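Support > Two-arm benches > Faults and stops

Right gripper closing late: questions and answers

Posted in December by the Dremholm bench support desk
16 comments | 44 shares

What is the fault?
On some Dremholm benches the right gripper closes late. The arm reaches the pick point on time, but the fingers get the close command after the arm has already started to lift. Soft blocks get dragged or tipped. Hard items can be pinched at one end and dropped. The left gripper is not affected.

Which benches have it?
Any bench running controller release 797 with the Trolari wrist module on the right arm. Benches still on the release before it are fine. If you have the Kwiatkowski wrist module, you can stop reading.

Is it dangerous?
It can be. In two of the reports we received, an operator reached in to straighten a dropped item while the arm was paused, and the delayed close command went through. Neither person was hurt. Keep your hands out of the work area until the stop button is pressed and the status light is solid. A pause from the software screen does not count as a stop.

How do I check my bench?
Run the row test from the Mallik task set at quarter speed. Set the items out in a line between the grippers, with the plate in the row and a soft block at each end.
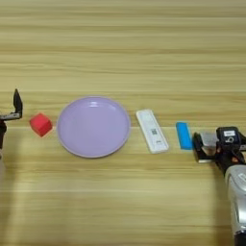 Row test layout, with the red cube at the left gripper and the blue block at the right.

Press start and watch the right fingers. They should be fully closed on the block before the wrist moves up. If the wrist moves first, even slightly, the bench has the fault. Run it again with the left gripper so you have something to compare.

Can I use other items for the test?
Use foam or something equally soft for the end blocks. Items in the middle of the row matter less. Do not use glass or anything with a battery you care about.

My bench passed once and failed later. Why?
The delay grows as the command log fills up. A bench that was just restarted will often pass. Leave it running for 44 minutes, then repeat the test.

What should I do until there is a fix?
Go back to the earlier release, or turn off the right arm in the task menu. Restarting every hour hides the problem and we don't accept it as a workaround.

Do I need to send the wrist module back?
No. The module is working as designed. The fault is in how the controller queues its commands.

When will the fix be out?
It is in testing now. Benches registered with the support desk will get a notice on the start screen.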